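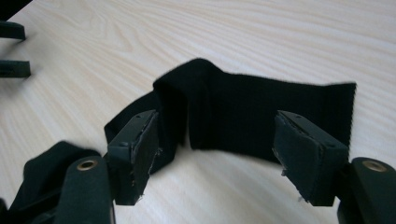 How far should you shoot at a deer?
Only as far as you can put every shot into a paper plate from the position you'll be using in the field. For most people in this class, that's a lot closer than they think when they sign up.

Okay, that's where we left off last time, so let me pick it up from there. These are my notes for session four of the Vastville hunter course, cleaned up a little for those of you who missed it. Bring them with you to the range.

I'm going to keep saying "from the position you'll be using" until you're sick of it. A bench is great for checking your zero. It tells you what the rifle can do, and it tells you very little about what you can do sitting on a hillside with your heart going after a climb. So we shoot sitting, kneeling, and off sticks. Prone too, if you like, but grass gets tall in the places I hunt and I've used prone twice in my life.

Zero first. We zero at 200 yards in this course, and if your rifle is set for something else, tell Gaetano before you start and he'll work through it with you. Three shots, let the barrel cool, look at the group, then adjust. Please don't chase single shots! I watched a guy go through a whole box that way last August, clicking the scope after every bang, and he ended up farther off than when he started.

Now, where to aim. On a broadside deer, come straight up the back of the front leg and stop about a third of the way up the body. You're aiming for heart and lungs. Quartering away is fine too – think about where the bullet comes out, and line up on the far shoulder. Facing you, or walking straight off? Wait. Deer turn. If it doesn't turn, you go home and have soup.

After the shot, work the bolt and stay put. Mark where the animal stood (a tree, a rock, anything you can find again) and where you last saw it. Then give it half an hour, more if you think you hit too far back. Kaja asked whether that's still true if it's getting dark. Good question, and we went around on it for a while. My answer is that you should have thought about the light before you pulled the trigger, so set yourself a cutoff time and stick to it.

Blood notes, quickly:
Bright and frothy usually means lungs.
Dark red can mean liver, so wait longer.
Green or brown bits mean gut. Back out quietly and call somebody with a tracking dog, if that's legal where you are.

Homework: pace off distances on your walk this week. Guess first, then pace, and write both down. Daranee has the spare rangefinder if you want to borrow it for checking yourself.

Next session is field dressing, so wear old clothes and eat beforehand.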